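# About us

Hi, come on in! I'm Noémie Kowalchuk, and I run Zumness, a small shop that sells plates. Plates and the things you need to keep plates happy, so racks, dish brushes, towels, a few bowls when I can't resist them. Mostly plates, though. I've been doing this long enough that people at parties introduce me as "the plate lady," and I've stopped minding.

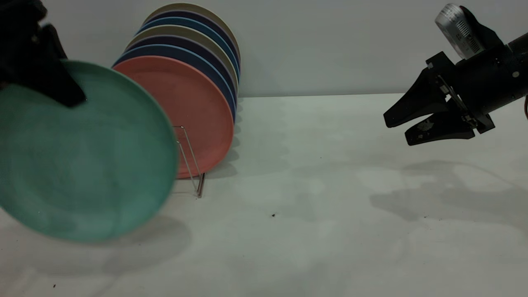
I grew up in a house where nothing on the table matched. My mother bought dishes one at a time, whenever she had a couple of dollars left over and saw a color she liked, and so supper was always a bit of a scramble. My brother wanted the yellow one. I wanted the dark blue one, and I would do dishes two nights in a row to get it. When I moved out and bought my first boxed set (sixteen pieces, all cream, very sensible) I ate off it for a year and felt nothing at all. I sold it at a yard sale and started picking up single plates the way my mother did.

Zumness came out of that, more or less. I rented half of an old shoe repair place on Grewal Street, put up shelves, and filled them with plates in every color I could get. You buy one, or you buy nine, and they don't have to go together. The first week I sold 46 plates and broke four, and I went home thinking I was a genius.

## Who's here

There are two of us. Dale MacLeod joined me the second winter. He'd come in to replace one plate his dog had knocked off a chair (don't ask me why the plate was on the chair) and stayed for an hour and a half, rearranging my racks. I offered him Saturdays. Now he's here full time and does all the packing, the repairs, the website photos and most of the arguing with the delivery company. I do the buying, the bookkeeping and the talking, as you may have guessed.

We don't agree on much, which has been good for the shop. Dale thinks a kitchen should have four colors of plate, tops. I have eleven at home and would have more if the cupboard were deeper. He likes a flat plate with hardly any edge. I like a raised rim, because I eat a lot of soupy things and I'm not tidy about it. We stock both and you can ask either of us, just don't ask us at the same time if you have somewhere to be.

## What we sell

Our everyday line is called Vandum. These are the plates most people come in for: round, plain, one color each, meant to be used for toast and spaghetti and birthday cake. We sell them singly and always will. If you break one, you come back and get one. We keep every color going for as long as we can, and when one is on its way out we put a card on the shelf so you can grab a spare.

The racks are from a line called Drodberg, and I'm going to talk about racks for a minute, so get comfortable.

I believe in the open rack. I know plenty of people want everything behind a cupboard door, and that's fine, it's your kitchen. But a plain wire rack on the counter with the plates standing up in it is one of the nicest things in a room! You wash up, you stand them on edge, they drain, and if you never get around to putting them away, well, now you've got a row of colors to look at while the coffee's on. I went years without putting mine away. Dale puts his away every night, dried, and he dries the rack too.

A few things we've learned from standing plates in racks all day long:

- Load from the back. If you start at the front you'll be reaching over wet plates with your sleeve in everything.
- Hold the plate by the top of the rim and lower it in. Most of the chips we see come from a plate being dropped that last half inch onto the wire.
- Big plates at one end, small ones at the other. A small plate stuck between two big ones always gets forgotten there, and you'll be hunting for it at breakfast.
- Leave a slot if you've got one to spare. Air does half the drying for you.
- Mugs go somewhere else. I feel strongly about this.

As for color order, there's no right way. Customers do rainbows, customers do light to dark, one very nice man does his by day of the week and will not be talked out of it. I just shove mine in. I like it when pink lands next to navy by accident, and if you fuss with it too much you never get that.

## How the shop works

The front room is for browsing. Please pick things up! You can't tell if you like a plate by looking at it from three feet away. You need to know how it sits in your hand, and if you can carry it with a sandwich on it and a glass in the other hand. We keep a table clear so you can lay out a setting and stand back from it. People bring their own napkins in, or a bowl from home, or once a whole casserole dish (empty, sadly), to see what works next to it. All of that is welcome.

The back room is for packing and it's Dale's kingdom. Every plate gets wrapped on its own and goes into the box standing up, same as in the rack. Plates travel much better on edge than they do in a pile. We shipped 426 boxes last year and had three come back with breakage, and one of those had clearly been under something heavy. If yours shows up broken, send us a note and a snapshot and we'll mail another one. You don't have to send the pieces back. Dale used to ask for them, he had a mosaic in mind for the front step, but the step is done now and he has a bucket left over.

We also run a little swap shelf by the register. Bring in a plate you've gone off, any maker, as long as it's clean and not cracked, and take a different one home. It started as one shelf and now it's most of a bookcase. At last count 143 plates had come and gone from it, and I'm fairly sure the same orange one has been through four times. I have my eye on it.

## Table nights

On the first Tuesday of the month we stay open late and put out supper. It's soup and bread, sometimes a pie if I've had the afternoon free, and everybody eats off whatever plate they pull from the rack. Afterward we all wash up together at the big sink – I'm not being cute, we really do need the help. Kids get the step stool. It's free, but tell us you're coming so I know how much soup to make. In June we move it out to the sidewalk and it gets loud.

## Things people ask

**Do you sell matching sets?** If you want eight plates in one color, I'll happily pack you eight plates in one color. I may sigh a little.

**Can I order a color you don't have?** Sometimes. We place a glaze order twice a year, and if enough people want the same thing we'll add it. There's a notebook on the counter for requests. Sage green has been winning for ages.

**Do you buy old plates?** No, sorry, but do try the swap shelf.

**Will you deliver?** Dale drives local orders over himself on his way home, if you're on his way home. Otherwise it goes by mail.

## Come see us

We're at 276 Grewal Street, in the half of the building with the blue door. Open ten to five, closed Sundays and Mondays. There's parking behind, but the second spot floods when it rains, so take the first one or park on the street. If the door's locked in the middle of the day I've gone for a sandwich and I'll be back in ten minutes.

– Noémie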